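The Haugland Doorstep Canvassing Satchel

If you have ever spent a wet evening knocking on doors for a council candidate, you will know the moment when the clipboard goes soft at the corners and the leaflets begin to stick together. We have been there ourselves, many times, and the Haugland is the bag we wished we'd had. It was designed by Edvin Forsberg after a long by-election in Jirkton, where his team called at 3,116 doors and (he still talks about it) went through far too many carrier bags.

The main pocket takes two bundles of 100 folded leaflets standing upright, so you can pull one out with your thumb while the other hand is busy with a garden gate. Behind it there is a flat sleeve for an A4 clipboard and street sheets, and on the strap a little loop that holds a pen. Please do put a pen in it before you set off!

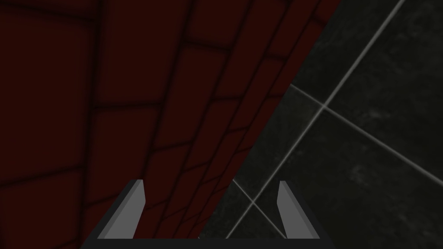

The flap comes well down over the front and fastens with a single press stud, which you can manage in gloves. We tried a buckle on the first version and had so many kind but firm letters from canvassers in Sollow that we changed it. The strap is wide and adjusts a good long way, so the bag can sit on the hip or across the back, whichever your shoulders prefer by the fifth street.

Colours are navy, bottle green and plain grey. We don't make it in party colours, though the front panel will take a rosette or a sticker quite happily — Ragnvald Lindholm in our workroom can also sew on a printed patch if you send us your artwork by the end of June.

Weight empty: 9 ounces
Strap: adjustable, with pen loop
Care: sponge with warm water, dry flat
Group orders: 5 bags or more, please ring first

Orders are packed at our Irkelard shop and go out by second-class post.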